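Teaching by Hand: An Afternoon with Sigrún Kragh

Sigrún Kragh had already poured the coffee when I called, and she warned me cheerfully that she tends to go on. I told her that was fine by me. I had been hoping to talk with her ever since I read the notes that her small company, Seron, put out in January on teaching robots to handle bags, coats and other household things that won't hold still.

"People picture me with a joystick," she said, laughing. "And I did that for years! You sit at a console, you steer an arm across the room, and after an hour your shoulders are up by your ears. It works, and for some jobs I still like it. But it's slow, and you can't feel anything."

These days most of the teaching at Seron is done with a pair of hand-held grippers. The person holds one in each hand and simply does the job, and the recording becomes the lesson. The project is called Hotholm, after the street where Sigrún grew up, and its current subject is handbags.
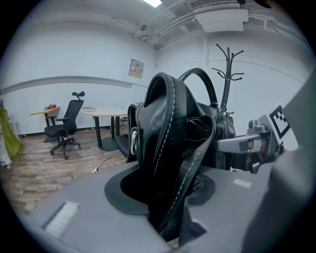 I asked why handbags, of all things, and she took a long breath before she answered, the way people do when they've been waiting for the question.

"Because a box is a box," she said. "You pick it up and it's the same box. With a bag you squeeze it and it turns into some other shape, and the strap goes wherever it likes, and now your plan from two seconds ago is no good. When I do it with my hands I fix all that without thinking. I want the robot to see me fixing it, over and over, so we keep the clumsy ones too, as long as the person gets there in the end."

Her collection stands at 2,090 demonstrations so far. The first 1,000 took much longer than the rest, she told me, mostly on account of everyone learning to slow down. She asks new people to practice for 3 days before she saves anything they do, and she sits with them the whole time (her mother taught piano, and I think it shows).

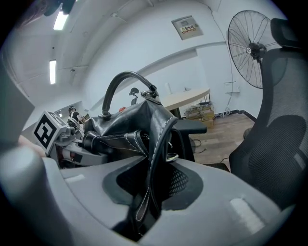 Leather is a subject she can talk about at length, and she did, quite happily, while my own coffee went cold. Soft leather folds in on itself and hides its own edges, and a shiny finish throws the ceiling lights back at you. She is fond of a glossy black bag with white stitching along its edges, the stitching giving you a line to follow when the rest is one crumpled dark shape. The top handle matters too, she said, as it arches up over the body and is so tempting to grab first. "Everybody goes for the handle. I did! But then the bag swings, and your other hand has to chase it."

Two hands, in her view, are where teaching in person really pays off.

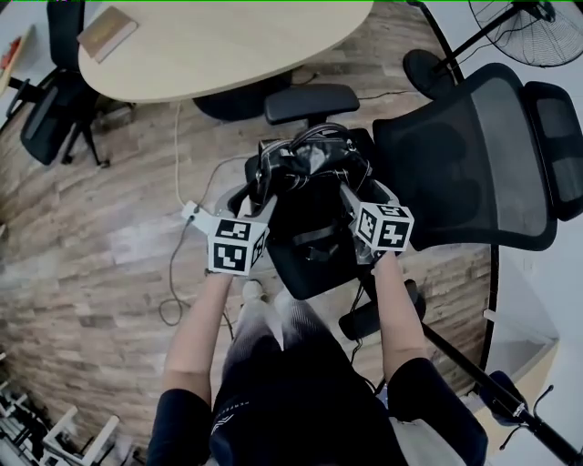 Both grippers on the bag, with an office chair for a work surface.

"With remote control, I was always moving one arm and then the other," Sigrún said. "With these, my left hand knows what my right hand is up to. I don't have to explain it to anybody."

Next on her list is a partner project, Fundard, which will try the same lessons on arms of a different size. She expects plenty of it to go wrong at first, and she sounded quite pleased at the prospect.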